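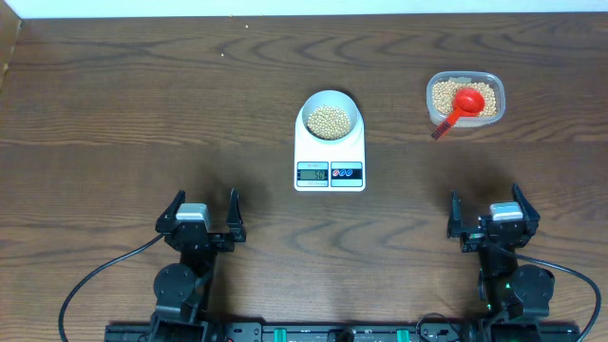

Jul 16, 2019
Course handout, Dollton Automation Program

Unit 2. Reviewing a two-arm bench kit: the Bredano

The Bredano is sold by Wonon as a complete teaching kit. Two arms with parallel grippers share one rail, and each gripper carries its own camera module. The joints are servo driven. We treat the kit as a product under review and score it on the weighing task.

The task. Soybeans are moved by scoop from a plastic container to a bowl on a digital kitchen scale. The target is a set reading on the display. One arm handles the scoop; the other may steady the bowl or stay parked.

Points to note for the review:

Payload. Wonon lists 600 g per arm. Subtract the scoop before working out how much material can be lifted.

Reach. The container stands behind the scale and to its right, so the right arm has the shorter path. Check clearance over the rim of the bowl.

Sensing. The weight comes from the scale display, read by camera. Glare on the LCD is the usual cause of a bad reading – check the lighting first.

Cables. Each arm has a loop of cable on its outer side. Leave slack for full wrist travel.

Results from the June trials: 92 percent of runs ended within 2 g of target. Most failures were overshoot on the last scoop. The Gudeta software package adds a slow-pour routine, priced separately, and was not used in these runs.

For the next session, read the rail mounting section of the manual and bring your scoring sheet.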